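Hellgrau, Schwarz und die Frage der Lesbarkeit

Veröffentlicht am 2021-10-10

Im Zuge der Neugestaltung der Beschriftung in unserem Wohnhaus wurde ich von der Hausgemeinschaft gebeten, die Überlegungen zur Farbwahl schriftlich niederzulegen. Ich komme dieser Bitte an dieser Stelle nach, da der Aushang im Eingangsbereich hierfür nicht genügend Platz bietet und einige Mietparteien ohnehin auswärts wohnen.

Die bisherigen Schilder stammen aus der Zeit der Erstvermietung. Sie sind in einem mittleren Braun gehalten und tragen eine beigefarbene, schmal geschnittene Schrift. Bei Tageslicht ist gegen diese Ausführung wenig einzuwenden. Im Treppenhaus, dessen Fenster nach Norden gehen, sind die Stockwerksangaben ab dem späten Nachmittag jedoch nur noch aus nächster Nähe zu entziffern. Frau Vasanthi Nadar aus dem zweiten Obergeschoss hat hierauf mehrfach hingewiesen, zuletzt in einem Schreiben, dem sie eine Aufstellung der fehlgeleiteten Paketzustellungen beigefügt hatte. Es waren 19.

Maßgeblich für die Lesbarkeit eines Schildes ist der Helligkeitsunterschied zwischen Schrift und Grund. Der Farbton spielt eine nachgeordnete Rolle. Rot auf Grün kann trotz des kräftigen Farbeindrucks nahezu unlesbar sein, wenn beide Töne gleich hell ausfallen. Wer dies überprüfen möchte, lege einen Entwurf auf den Schwarzweißkopierer. Was auf der Kopie verschwindet, wird auch im Treppenhaus Schwierigkeiten bereiten. Ich habe das Verfahren an unseren alten Schildern erprobt und muss festhalten, dass von der Angabe »Kellergeschoss links« nur ein dunkles Rechteck übrig blieb.

Ein zweiter Gesichtspunkt ist der Glanzgrad. Polierte Flächen wirken im Katalog vornehm, werfen im Betrieb aber die Deckenleuchte zurück, und zwar vorzugsweise dort, wo der Name steht. Herr Ravindran Rodrigues, dem ich für die Durchsicht der Muster danke, hat sich deshalb früh für matte Träger ausgesprochen. Ich habe dem zunächst widersprochen, weil ich mattes Material für empfindlicher hielt. Nach mehreren Wochen mit zwei Probeschildern neben der Waschküchentür ziehe ich diesen Einwand zurück.

Zur Wahl standen am Ende die Reihen Tanasarn und Flarnen. Tanasarn bietet schwarze Schrift auf hellgrauem Grund, Flarnen weiße Schrift auf schwarzem Grund. Beide Reihen sind in der benötigten Größe lieferbar. Das Angebot der Firma Pevwood belief sich bei Tanasarn auf mehr als 300 Euro für das gesamte Haus, die Montage eingeschlossen. Für Flarnen lag bis zum Redaktionsschluss dieses Beitrags noch kein Angebot vor.

Zu bedenken ist ferner die Wand. Unser Treppenhaus ist bis Schulterhöhe dunkel gestrichen, darüber weiß. Ein schwarzes Schild auf der dunklen Fläche geht unter, mag seine Beschriftung für sich genommen noch so deutlich sein. Man muss es zuerst finden, bevor man es lesen kann. Ein hellgraues Schild fällt dort auf, verliert aber wiederum auf dem weißen Anstrich an Kontur. Frau Sorcha Ogilvie hat vorgeschlagen, sämtliche Schilder auf gleicher Höhe knapp unterhalb der Farbkante anzubringen. Ich schließe mich dem an, mit Ausnahme des Schildes am Heizungsraum, wo der Feuerlöscher im Wege ist.

Offen bleibt die Schriftgröße an den Klingeln. Doppelnamen verlangen entweder eine kleinere Schrift oder eine zweite Zeile, und die vorhandenen Rähmchen sind für zwei Zeilen nicht vorgesehen. Hierüber wird in der Versammlung im November zu sprechen sein. 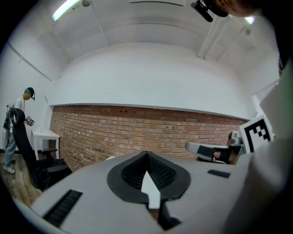
Für die Versammlung empfehle ich, auch die Verbindung aller drei Töne zu erörtern, also Hellgrau als Träger, Schwarz als Feld und Weiß als Zeichen im Feld. Die Wirkung einer solchen Abstufung lässt sich an der weißen, nach oben spitz zulaufenden Zunge in der schwarzen Vertiefung auf der Abbildung gut beurteilen: Sie hebt sich scharf von der geriffelten Umgebung ab, während das matte Hellgrau ringsum ruhig bleibt. In dieser Weise könnte ein Richtungspfeil zum Fahrradkeller ausgeführt werden. Anmerkungen zu den Entwürfen nimmt Herr Chandrasekhar Gowda entgegen, schriftlich und bitte unter Angabe des Stockwerks.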